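Home | Journal | Current Issue | Archive | Submit | Contact

3. Decorated Boxes and Tins as Household Keepers 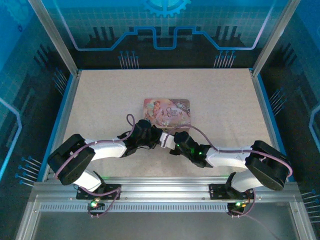
Figure 3. Flat rectangular container with rounded corners and an illustrated lid. The script title reads "Once Upon a Time".

The household survey carried out in Skiltstead recorded 127 decorated containers kept after their first contents were gone. Of these, 62 were flat, with a lid wide enough to carry a full illustration. The remainder were tall or round and are treated in Section 4. Containers with plain or single-color lids were left out of the count, as were any bought empty for storage.

Flat containers were kept longer than the other shapes. Owners stored letters, sewing supplies and photographs in them, and in several homes the same container had passed through more than one of these uses. Depth appears to matter less than the lid. When asked to describe a container from memory, owners nearly always began with the picture on top and often could not say what had been sold inside.

Lids with a storybook subject form a distinct group. The lid in Figure 3 has a winged, fairy-like figure on the left half and the title on the right, in pink, cream and pale purple, with dark swirling ornament along the top right corner. A layout of this kind borrows from the title page of a children's book – the figure introduces the story and the lettering names it. The words used are those of an opening line, and they promise a tale without saying which one. Iwasaki, in her earlier study of gift packaging in Skesten, called such lids "covers without books," and the term is used in the rest of this paper.

Covers without books were kept in children's rooms more often than in kitchens. They were also more likely to be stored lying flat with the lid in view, on a shelf or a dresser top. Adams reports a similar pattern in a smaller sample of around 50 homes, although that study did not separate storybook lids from floral ones. The Cludari collection, with 700 cataloged lids, offers a further point of comparison, but its records rarely say where in the home a container was kept.

Wear was recorded at the corners, the rim and the center of the lid. Rounded corners held their printing better than square ones. Damage at the center was less common and was usually a ring or a scratch from something set on top – a cup, a lamp base, another box. Owners did not regard marks of this sort as a reason to throw a container away.

Reader comments (3)

R. Iwasaki: Thank you for the careful use of the term. My own sample was gift packaging only, so the link to children's rooms is new to me.

tinlid_collector: Was rust recorded separately from wear? It matters a lot at the rim.

Marsh Lane: My mother kept buttons in one of these for years. I could draw you the lid today.

We use cookies to improve your reading experience. Accept | Manage settings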